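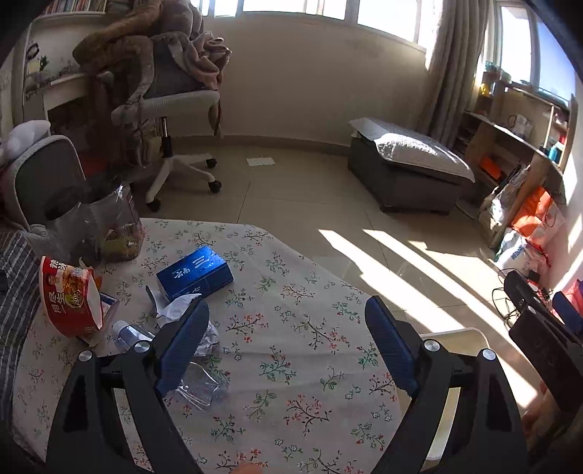 # Keeping a lap chart by hand at a club race

Timing screens fail, and when they do the person with a pencil is the only one who knows who is leading. A lap chart takes one race to learn. These are the steps we use at Barville, where the short circuit keeps you busy.

## What you need

- The final grid sheet, with any late changes written in
- Two pencils and an eraser
- A clipboard with a rain cover
- A stopwatch
- Blank chart sheets, ruled with one column per lap and one row per position

For a race of 22 laps, rule 22 columns plus one for the grid. Number the rows down the left side.

## Before the start

1. Write the starting order in the first column, top to bottom.
2. Stand where you can read car numbers for at least two seconds. At Barville that is the inside of the last corner. On the start line they go by too fast.
3. Agree on who calls and who writes. Shona Mudgway usually calls for us and Azlan Siregar writes. Swap between races, never during one.

## During the race

1. Start the watch when the lights go out.
2. As the leader passes, the caller reads the number and the writer puts it in row one of the next column.
3. Keep going down the column in the order the cars pass. Write only the number.
4. If you miss a car, leave the box blank and move on. Fill it in from the next lap.
5. When a car pits, circle its number on the lap it came in.
6. When the leader laps someone, underline the lapped car each time it goes by. It still gets an entry on its own lap, so keep its row going.

A field of 17 is comfortable for two people. With 27 you want a third person to watch pit lane.

## Safety car

Draw a vertical line down the chart at the lap it came out and another where it went in. Laps behind it still count, so keep writing.

## After the flag

Draw a double line under the last car to finish. List retirements below it with the last lap each one completed. Sign the sheet and copy it before handing it in.

If your chart and the printed result disagree, check the pit stops first. At Stellport in June our only error was car 100, which we had forgotten to circle.

Blank sheets are available from Vibeke Brøndum in race control.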